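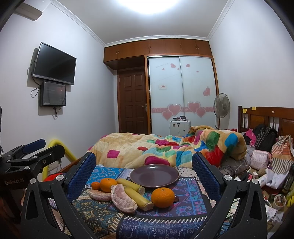

Does anybody here understand how people decide how many demos a pick-and-place policy needs? I've been reading up on the hand-held gripper way of doing it (you record by hand, then train, then put the policy on an arm) and I'm stuck on one result. The write-up I'm following, the Cliltach one, got a big jump going from 36 demos to 356, but they also switched rooms a bunch of times along the way, so I can't tell which thing helped! My own task is fruit onto a plate. I've got mandarins, pomelo segments and a dark purple plate on a patterned cloth, with a messy bedroom behind it all, and so far every single demo is in that one spot. Should I keep recording there or move? I have 11 demos so far, so it's early days.
iris_picks

Move! I did nearly the same thing last February with cups and I stayed at my kitchen table the whole time, and the policy was great at my kitchen table and hopeless on the coffee table. Then I redid it with the same number of demos split over 4 places and it got a lot better in a fifth place it had never seen. That's one person with one task, so take it for what it is. The clutter behind your plate is fine, I'd leave it, just don't let it be the same clutter every time. Also change where the plate sits. I forgot to do that and mine learned to drop stuff at one spot whether there was a cup rack there or not, lol.
Stankevičius

more data is always better, just record more
erus_bot

Kind of disagree with the one above me. If you want to know which thing helped, you have to hold one still. Train one policy on 36 demos from the bedroom and another on 36 split across a few rooms, then test both somewhere new with the same starting positions. Write the positions down or put tape on the table, or you'll end up being nicer to whichever one you're rooting for (I sure was). Pomelo segments and mandarins grab pretty differently too, so I'd score them separately.
cordless_drill_fan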